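4.2 Segmentation and arm assignment

The planner described in Section 3 takes a stream of joint positions, gripper widths and overhead images, and has to decide which part of the task it is in before it can choose a motion. We do this with a small phase classifier that runs at 10 Hz beside the low-level controller. Its output is a phase label for each arm and a flag saying whether the two arms are coupled, meaning that neither may move faster than the other.

Training used 2315 labelled segments from the Leldale cell. Labels were made by two annotators working separately, and Noemi Delacroix settled the cases where they differed. Most disagreements were over the moment at which an approach becomes a grasp. We fixed this by rule: the grasp phase begins when the commanded gripper width first falls.

The box task is the hardest of the set for the classifier. With the lid on, the box gives a single orange region with clear edges (Figure 4, first image). When a gripper holds an orange piece over the compartments (second image), the two regions touch and part of the contents is hidden. An early version of the segmenter merged them and placed the centre of the box too far towards the right arm.
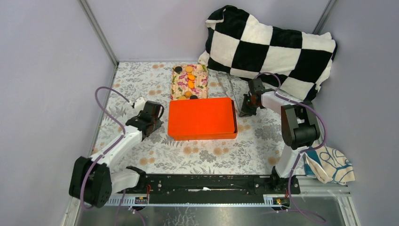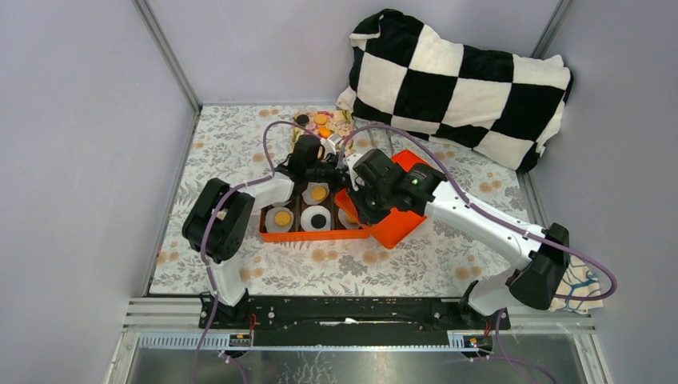 Figure 4. Two moments in the same cell. First: the orange box between the two arms. Second: the compartmented tray, with an orange piece held by the right gripper.

Page last changed: April 10, 2023

We made two changes. The segmenter now receives the pose of each gripper from forward kinematics, and any region that overlaps a closed gripper is treated as a separate body. The classifier also keeps a short memory of the last box pose seen without overlap. If the new estimate differs from it while neither arm is in contact with the box, the old pose is kept.

The patterned floor fabric was left in place for all training. Without it the segmenter learned to rely on a plain background and did badly when the cell was dressed differently. The checkered pillow caused few errors in the box region, though its dark squares were at times taken for part of a gripper. Masking by gripper pose dealt with most of these.

Planning after a phase change may take up to 300 ms, during which both arms hold position. We did not try to shorten this. Arm assignment is decided once, at the start of each segment, by reach cost alone, and is not revised until the segment ends.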